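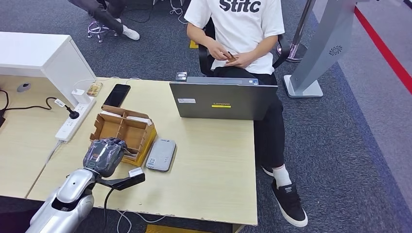
Desk Cell 5: Arm and Hand Inspection Checklist

Site: Skerkham, second floor
Cell lead: Shufen Song
Inspection done by: Leopoldo Tovar
Second check: Jean Lamont
Interval: once a month, and after any hand or bracket swap
Result this time: passed with four open comments

How to fill this in

Mark each line OK, Fix or N/A. A Fix needs a comment. If a line was fixed on the spot, mark it OK and write what you did. Sections A and B are done with the arm powered off and the hand at rest. Section E is done last, with power on.

The job on this desk is cardboard organizer handling and small item pick and place. The Medrano desks have their own sheet with different torque values. Do not mix them up.

Section A. Before you touch the arm

A1. Stop button pressed in, arm controller off. OK
A2. Tag hung on the controller switch. OK
A3. Person at the desk told that the inspection is starting. OK
A4. People at neighboring desks told. Fix
Comment: I told the near desk but missed the far row. Went back and told them before starting section B. Shufen wants this kept as a Fix so it shows up in the monthly count.
A5. Last month's sheet read through, open comments carried over. OK
Comment: Two carried over, the wrist cable sleeve (C3) and the label on the spare hand (F2).

Section B. Arm and wrist

B1. Forearm cover wiped down and checked for cracks and chips. OK
Comment: Light scuff on the underside, same as last month. Does not catch a fingernail.
B2. Cover screws present and seated. OK
B3. Elbow and wrist turned by hand through full travel. No grinding, no sticking. OK
B4. Wrist flange bolts at marked torque, paint marks lined up. OK
Comment: One paint mark was worn off. Checked the bolt with the torque wrench, it held, and I put on a new mark.
B5. Sensor bracket under the wrist tight at the arm end. OK
B6. Sensor module tight at the tip of the bracket. Fix
Comment: Could be rocked slightly with one finger. Snugged both screws. Jean repeated the finger test and it no longer moves. Leaving this as a Fix because the screws were replaced in the last round and should not have backed out already. Delphine Nguyen-Tran to look at whether we need lock washers here.
B7. Bracket clears the desktop at the lowest working pose. OK
Comment: Checked with the 20 mm block. The block passes under the bracket and under the sensor module. If you raise the desk or change the chair side, do this one again.

Section C. Cables

C1. Black cable from the bracket has slack at full reach and no sharp bend. OK
C2. Cable ties not cutting into the jacket. OK
C3. Sleeve at the wrist intact. Fix
Comment: Carried over. The fray is no longer than it was. Part is on order from Kundivia. Until it comes, look at it at every shift start and stop using the cell if you can see the inner wires.
C4. Desk power strip: body not cracked, plugs pushed fully in. OK
C5. Nothing for the arm is plugged into the desk power strip. OK
Comment: The strip is for desk items only. The arm has its own supply. Tarcísio Toledo asked for this line after a phone charger and a controller ended up sharing a strip at Medrano.
C6. White cable over the front edge of the desk is out of the hand's path. Fix
Comment: It hangs down from the strip over the front edge and there is no clip on it. The hand works along that same edge. Ran it through its poses with power on at the end and it did not touch the cable, but I would like a clip or a short cable. Shufen to decide.
C7. Loop of black cord at the left side is kept on the desk side of the partition. OK
C8. Floor cables behind the cell not across the walking path. OK
Comment: Moved one back toward the wall. Check this again after cleaning. They get dragged out when the floor is vacuumed.

Section D. Hand

D1. Hand opens and closes by the manual release. OK
D2. Each finger moved by itself, every joint returns. OK
Comment: Index finger is slower than the others at the last joint. Still inside the limit. See E5.
D3. Finger pads clean, not lifting at the edges. OK
Comment: Cleaned with the alcohol wipes. Cardboard dust builds up in the joints on this job, more than on the plastic bin job. Use the soft brush first, then the wipe. Wiping first packs the dust in.
D4. Back panels of the hand seated, no gaps between panels. OK
D5. Marking near the wrist can be read and matches the hand log. OK
D6. Closed hand can rest at the desk edge without load on the fingertips. OK
Comment: The rest pose was lowered by 5 mm in January and it had been pressing on the fingertips before that. Looks right now. Please do not save a new rest pose over this one without telling Jean.

Section E. Desk and work area

E1. Cardboard organizer square, partitions upright, no torn flaps. OK
Comment: Good for now. Replace it when a partition starts to lean, since the hand will catch on it. Spares are flat packed in the Bekmont cabinet. Fold the partitions in before setting the outer walls.
E2. Organizer placed near the front of the desk, in its working position. OK
E3. Only task items inside the reach zone. OK
Comment: Phone, gray flat device and laptop are all on the list for this task and may stay. Drinks may not.
E4. Laptop lid clear of the arm's sweep. OK
Comment: With the lid partway down it clears. Fully open it has not been tested with the present poses, so leave it down while the arm is running or ask for a test.
E5. Power on. Open and close cycle, 60 times, no fault. OK
Comment: No faults. Index finger time at the end was the same as at the start. I would still swap the finger at the next service and not wait for it to fail.
E6. Slow run through all saved poses with one hand on the stop button. OK
E7. Stop button tested from the operator side. Arm stops and stays stopped after release. OK
E8. Stop button tested from the desk side. OK
E9. Yellow floor marks in place and not peeling. OK
Comment: One corner by the desk front was lifting. Pressed it down and it held. Roll of tape is in the cabinet if it comes up again.
E10. Person at the desk seated back from the edge, hands off the desktop while the arm moves. OK
Comment: Chair stays behind the desk with room for the person's knees. If the chair has to come closer for a task, drop the arm to slow mode and write it in the shift log.
E11. Stand and pole on the right side outside the reach zone. OK

Section F. Spares and paperwork

F1. Spare hand in its case with both keys. OK
F2. Spare hand label readable. Fix
Comment: Carried over. The label is smudged and the last two characters are a guess. Leopoldo to print a new one from the hand log, not from the old label.
F3. Torque wrench in date. OK
F4. Hand log up to date. OK
Comment: Hand is at 13 weeks since last service.
F5. Soft brushes and wipes stocked. OK

Open comments going forward

B6: lock washers on the sensor module screws. Delphine.
C3: wrist sleeve. Waiting on part from Kundivia. Jean to fit it.
C6: clip or shorter white cable at the front edge. Shufen.
F2: new label on the spare hand. Leopoldo.
A4 was closed during the inspection and needs no follow-up.

Comments from second check

Jean Lamont: Agree with the sheet. I repeated B5, B6, B7 and E7. On B7, please use the block and not a folded piece of cardboard. I found a folded piece with "20" written on it in the tool drawer and threw it out. On D2, I felt the slow index finger too. It is easier to notice if you move that finger right after its neighbor.

Shufen Song: Cell can run. For C6, use a stick-on clip under the desk lip for now and I will ask for a shorter cable. Do not tape it to the desktop, the tape leaves glue and the pads pick it up. Finger swap approved for next service. Tarcísio, please add the D3 brush-then-wipe order to the Medrano sheet as well.

Tarcísio Toledo: Added. I also moved the neighbor desk line (A4) ahead of the tag line on our copy. Might be worth doing the same here.

Shufen Song: Yes, change it for the next print.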